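### 3.2 Surface clearing in shared work rooms

The second part of the study examined how people treat a table that belongs to no one in particular. Earlier work by the authors at the Fraser site had dealt with assigned desks, where papers build up slowly and are sorted by a single owner. Shared tables behave differently. Items are left on them for short periods, are moved by people who did not put them there, and are often pushed to the nearest wall instead of being returned to storage.

Observations were carried out in September at two locations, Drillgate and Kerinstead. The rooms were in ordinary use throughout, and no furniture was added or removed for the study. Participants were asked to bring the table to a state in which, in their own judgement, another person could sit down and begin work. They received no instruction on where any item should go. Coding was done separately by Abella and Sutherland using the Jarum scheme, which sorts each handling event into one of five classes: lift, slide, stack, square and leave. Disagreements were settled by Fortin. In total, 1,173 handling events were coded.

Flat items such as folders were the most likely to be squared, meaning that their edges were brought parallel to the edge of the table without any other change of place. Boxed items were more often left where they stood, particularly when they were already near a wall. Several participants described a box in a back corner as "put away", even though it remained on the work surface. We return to this point in Section 4, as it bears on how a clear table should be defined.

Room layout also had an effect. Where a table stood in a corner, the two walls acted as a boundary, and the rear of the surface was treated as storage. The front part was kept for work.

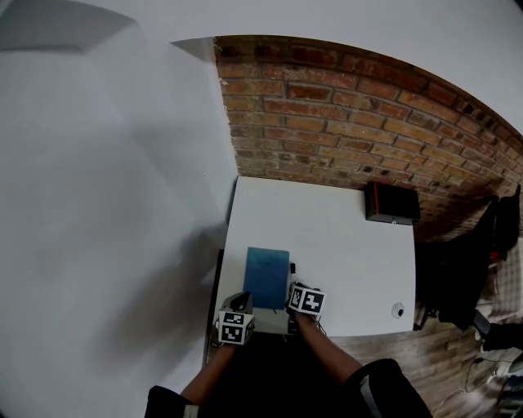 **Figure 2.** Corner table with a white top, a blue folder lying flat, and a black box with a red stripe near the brick wall.

Participants differed in how they dealt with small objects. Eight of them gathered such objects into a single group before doing anything else, while the others handled them last. Neither order was linked to a shorter clearing time. Dhillon and Leclerc, who reviewed the coding for Kerinstead, noted that small objects were also the main source of "leave" events, as participants were often unsure whether they were fixed to the table or simply resting on it. These cases were kept in the data set and are reported separately in the next section.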